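Cestard Opens Shelf-Handling Program That Trains Robots From Hand Demonstrations

Warehouse automation firm Cestard said Friday that it has started a new training program for its Bellura two-armed robot. The program teaches the robot to place flat, thin items on storage racks by having people do the job first.

The work is being carried out at the company's Pladbridge site, where 12 demonstrators work in two shifts. Each demonstrator performs a set of shelf tasks by hand while a camera at head height records the reach, the grip and the final position of the item. The same tasks are then repeated by remote control, with an operator driving the robot's arms from a station in the next room.

Cestard said the two kinds of recordings are used together. Hand demonstrations are quick to collect and show how a person naturally handles a part. Remote-control sessions are slower, but they record the joint positions and gripper forces of the robot itself.

"Flat boards have been hard for us," said Wendell Nakamura, who leads the program at Cestard. "A box will sit where you put it. A board leans, and you have to decide where to hold it and when to let go. Our people do that without thinking about it, so we record them doing it."

The first group of tasks covers setting boards upright on a shelf deck, moving them along the deck and taking them out again. Demonstrators work on standard slotted racks with handwritten location labels on the shelves. The labels were kept as they are in daily use so that the recordings match what the robot will meet in customer buildings.

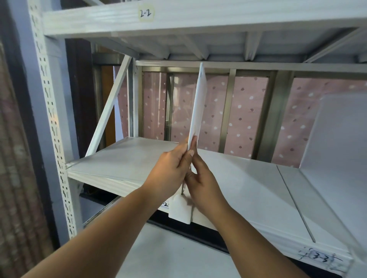 How the Sessions Run

A session lasts 9 minutes and covers one task. The demonstrator stands in front of the rack, picks up a board with both hands and places it at the location called out by the session lead. Boards are placed with the hands low on the edge, and demonstrators are asked to work at their usual speed. Recordings in which the hands leave the camera's view are reviewed and may be repeated.

Rack locations are changed between sessions, as are the lighting and the items already on the shelf.

Next Steps

Cestard plans to begin trials in September with Annan, a supplier of shop fittings that stores panels and shelf parts on open racks. The trials will run for 3 months in one aisle of Annan's main storeroom.

"We handle panels all day, and most of it is still done by hand," said Lieven De Smet, operations manager at Annan. "We want to see how the robot does with a rack that is already half full."

Operators at Annan will be able to take over the arms by remote control during the trials. Those takeovers will be recorded and added to the training set.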